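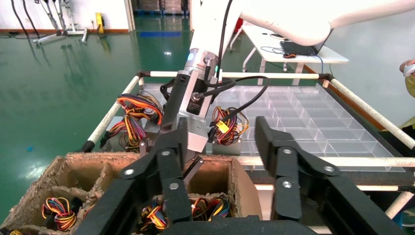 Beril Saraç asked for the homing step to come before the gripper check in this edition, as the August group ran it the other way and had to re-enter every pick height. The order below follows that request. Students holding the earlier printout should discard it.

Section 4. Harness sorting cell: two-arm set-up

4.1 Scope

This section covers the sorting exercise used by the robotics club in the second half of the course. Wire harnesses are taken from a divided cardboard box and placed in the compartments of a clear plastic tray. Both arms share one work area. Programming of the sort order is covered in Section 5.

4.2 Before power is applied

1. Confirm that the emergency stop on the Sollix controller is pressed in.

2. Check the tubular frame for movement. Grip each upright in turn and push sideways. Re-seat any corner joint that shifts.

3. Trace the cables on each arm from base to wrist. A loop at the wrist must have enough slack for a full turn of the last joint, and must not hang below the tool.

4. Set the box of harnesses inside the frame with its dividers square to the tray. A box with torn edges may be used provided the dividers stand upright.

5. Load one harness per compartment, coiled, with connectors tucked inside the coil.

Note: Harnesses laid loose on the work surface are treated by the program as unsorted stock. Remove any that are not part of the run.

4.3 Homing

1. Clear both tools from the box.

2. Release the emergency stop and switch on the controller. Allow 13 seconds for start-up.

3. On the laptop, open Grorkis and select Cell, then Home All.

4. Home Arm A first. Arm B will not accept a home command until Arm A reports Ready.

5. Compare the base encoder reading for Arm A with the value on the cell record card. The reference for this cell is 3,860 counts. If the reading differs, repeat step 3 once. If it still differs, stop and see the instructor.

CAUTION: The arms can meet over the centre of the box. Do not jog both arms at the same time. One student holds the pendant; all others stand behind the taped line.

4.4 Gripper check

1. Open the two-finger gripper to 100 per cent. Both fingers should stop at the same angle.

2. Inspect the bolts on the finger linkages. Tighten by hand with the short hex key from the Ukex kit. Do not use the powered driver.

3. Close the gripper on the foam test block at low force. The block should hold without turning.

4. Repeat steps 1 and 3 for the tool on the second arm.

Note: Force settings do not carry over when the program is reloaded. Enter them again each session.

4.5 Teaching the pick height

1. Jog Arm A over the first compartment with the gripper open.

2. Lower in small increments until the fingertips are level with the top of the coil.

3. Save the point. The stored height should fall below 276 mm. A higher value normally means the box is standing on something.

4. Repeat for each compartment. Coils do not sit at a uniform height and a copied value will miss.

CAUTION: Never reach into the box while the controller is live, including to straighten a harness. Press the emergency stop first.

4.6 Tray alignment

1. Slide the tray against the locating stop and check that it lies flat.

2. Teach two diagonally opposite compartments. Grorkis calculates the remainder.

3. Run one empty cycle at low speed and watch the tool clear each compartment wall.

The De Bruijn trays are slightly narrower than the older ones. If trays have been swapped, step 2 must be done again even when the outside dimensions look the same.

4.7 Log sheet

Record the encoder reading, pick heights and force settings before the first live run. Sheets are collected on Thursday. Incomplete sheets are returned and the team's run is not marked until they are filled in.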